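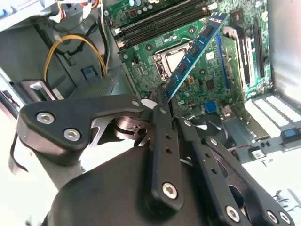
Sandudetti grounding mat, back in stock. Gray rubber top, black backing, 24 inches deep. Comes with wrist strap and one snap cord. Mostly sold to repair shops and school labs but anybody who opens up a PC can use one. Memory is the usual worry. A stick like this one, long and narrow with the dark chips right out along the face, is easy to zap and you won't feel it happen. Strap on before the case comes open, not after.

What's in the box
Mat, rolled
Wrist strap, adjustable
Ground cord, 7 ft
Snap kit, spare

Wider size also in stock, same rubber, same cord. Ask for the Wider by name when you call, it isnt on the order form yet. 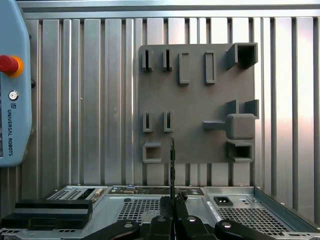 Rhonda Fehr, bench supplies, Mohammadi Parts

Unroll it the night before. It comes out of the tube curled and the corners take a while to lie down. Weight them with a book or whatever. Wipe with mat cleaner only. No window spray, leaves a film and the film kills the grounding. Solder drips will mark the top, doesn't hurt anything.

Part no. 319. Case lots ship from the Jerkgate warehouse, singles from the store. We've sold more than 500 of these and returns are mostly people who wanted the bigger one. So measure the bench frist.

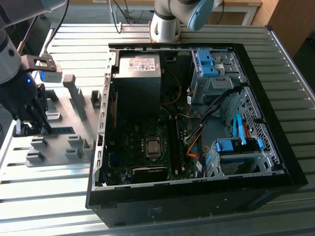

Can I cut the mat down to fit my bench?
Sure, a utility knife and a straight edge will do it. Keep the corner with the snap on it.

Returns: unused only, in the tube. Case pricing, ask for Saeed Safavi.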